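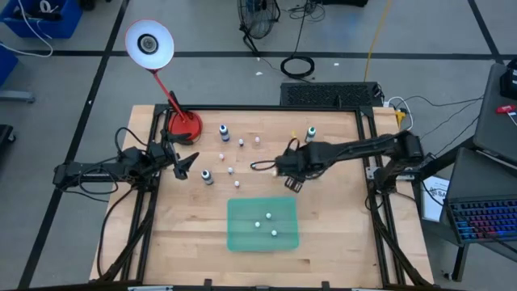
*By Malou Riis, with corrections from Oluf Mikkelsen. Last revised in May.*

# Clearing a table of small things: frequently asked questions

These are the questions that come in after my evening talk at the Suvdale library, plus a few that arrive by mail, some of them in capitals. They concern small objects on a table. If your trouble is large objects on a table, you want Oluf's page, which is shorter and mostly says "lift it."

## Getting started

**What counts as a small thing?**

Anything you could lose in a coat pocket. Pegs, beads, balls, caps, screws, game pieces, the foot that came off the speaker. Little bottles are borderline. They stand up, they have labels, and they behave better than the rest, so I treat them as a separate class (see below).

**Why a tray and not a box?**

A box has walls high enough to hide your mistakes. You can put forty things you don't want to think about in a box and have a lovely afternoon. A shallow tray shows you everything and holds hardly any of it, so you find out early whether you are sorting or stashing.

I like a see-through one with rounded corners. The green tray at the top of this page is the sort I mean. White things show up well in it, and rounded corners don't trap grit the way square ones do. Clear plastic is fine too, though on a pale tabletop I lose track of where it ends and put things down next to it with great confidence.

**Where should the tray go?**

Near the front of the table, in the middle, with the mess behind it. Then everything travels toward you. People like to put the tray off in a far corner where it looks tidy, and then they spend the session reaching across the things they haven't done yet and knocking them over with a sleeve.

**Do I have to clear the whole table first?**

No. I used to say yes, and I used to get letters about it. Leave the lamp. Leave whatever is too heavy or too attached to move. You're after the loose stuff.

**How long should it take?**

Set a timer for 20 minutes. When it goes off you may stop, and you should, even if there's one left. Ingvar Ketilsson once kept going and ended up regrouting his bathroom.

## Sorting

**What order do I do it in?**

1. Pick one kind of thing.
2. Put all of that kind in the tray.
3. Take the tray to where that kind of thing lives, and come back with it empty.
4. Pick another kind.

Step 3 is the one people skip.

**What if I can't tell whether two things are the same kind?**

This comes up more than any other question, and it's worse with white things. Small, white, roundish: is it a ball, a peg, a cap that has left its bottle? Look at the white bits lying out on the table up top. One has a darker top and another looks faintly pink, and I wouldn't swear to where any of them belongs without picking it up. The three balls in the tray are the easy ones. Do the easy ones first. The pile of what's left gets smaller, and the odd ones start to look odd.

If you still can't decide after holding it, it goes with the things it was lying next to. That isn't a principle. It just ends the conversation.

**Should I sort by color, shape or use?**

Use, if you know it. Shape, if you don't. Color is for people who will photograph the drawer afterward. I've had this argument with Niall Matheson for years. He sorts by color and his drawers are gorgeous, and last winter it took him an evening to find a fuse.

**What about bottles?**

Stand them all up, labels toward you, before you sort anything else. A bottle on its side is a wheel. Leave them where they are while you work through the loose pieces, then move them last, by hand, one at a time. Don't put them in the tray with the little stuff. One bottle tips over and you have invented bowling.

If several have the same colored label — dark blue and white seems to be the uniform for small bottles everywhere — read each one before you group them. I once kept lens cleaner and wood glue side by side for most of a year on the grounds that they matched.

**Can I just sweep everything into the tray with my forearm?**

You can. I've seen it done by a grown man, Ketill Lauritsen, at his own kitchen table, in front of guests. He then had a tray of everything and a clean table, and he told us he was finished.

## The table itself

**Does the surface matter?**

Somewhat. I like butcher block. It's light enough that dark bits stand out, and it doesn't clatter like glass does. White on pale wood is harder, so get down low now and then and look across the surface instead of straight down at it. Small round things give themselves away from the side.

Patterned tablecloths should come off. Ours at home has a print of olives, and I have tried to pick up those olives more than once.

**My things roll off. What do I do?**

Check the table first. Put a marble in the middle and see where it heads. Ours favored the window until Oluf put a folded bus schedule under one leg, and there it has stayed through two changes of timetable.

If the table is level and things still roll, lay a strip of felt or a tea towel along the edge that causes the trouble. Any raised edge will help. If you're out of felt, use a row of books you don't like.

**Which lamp?**

One that bends, with a small base. A big base takes up the best corner of the table and then collects its own ring of small things. Put it at the back on the side opposite your writing hand and point it down at the work.

Pointing the shade up at the ceiling is pleasant for supper and useless for finding a screw. I leave mine that way constantly, and I also have a red one, and I can confirm that the red doesn't help.

**How do I clean the surface once it's clear?**

Dry cloth, then a barely damp cloth, then a dry cloth again. On bare wood I go over it with Hudlow board oil a couple of times a year. Oluf says once. Oluf's table has a gray patch.

## Supplies

**Where do I get a tray like that?**

I can't tell you who made that one. For something along the same lines, try kitchen shops, school supply shelves, or the back of your own freezer, where there may be one under the peas. Jallell Housewares in Suvdale keeps shallow ones near the register. You want something about as long as your hand or a bit more. Bigger and it turns into a second table.

**Is the Benítez divider set worth the money?**

If you have a drawer that fits it, yes. Measure the inside of the drawer, not the front of it. The long divider is 445 millimeters, and my drawer was not, and the hardware store now knows my name. There's also a 473 that several readers bought by mistake. If that was you, Niall takes them. I don't ask what for.

**Do I need labels?**

On lids, yes. On trays, no. A labeled tray starts to think it's a drawer, and within the week something is living in it.

## Other people

**How do I get children to do this?**

Give them the tray and one kind of thing to look for, the more specific the better. "Tidy up" gets you nothing. "Find me the white balls" gets you the white balls, quickly, and one from under the couch that you'd written off. Anything small enough to swallow stays out of reach of the very young ones, and that includes the bottles and whatever's in them.

**My husband says it was easier to find things before.**

He may be right for the first couple of weeks. He had a map of the mess in his head and you've torn it up. Tell him where the fuses are and be gracious about it.

**What do I do with the last thing, the one that belongs nowhere?**

Keep a jam jar on a shelf. Mine has a brass hook in it, a white peg with a groove, half a clothespin, and a key that opens nothing in the house. Every spring I tip it out and look. I threw the whole lot away the year before last, and 80 percent of it was bound to be junk, so I felt fine about that until June, when we tried to put up the awning.

**Can I write in with a question?**

Yes. Send it care of the library desk, and please don't enclose the object. If you must, put a name on it. I have three sent by readers who wanted to know what they were, and now I'd like to know that too, along with who to send them back to.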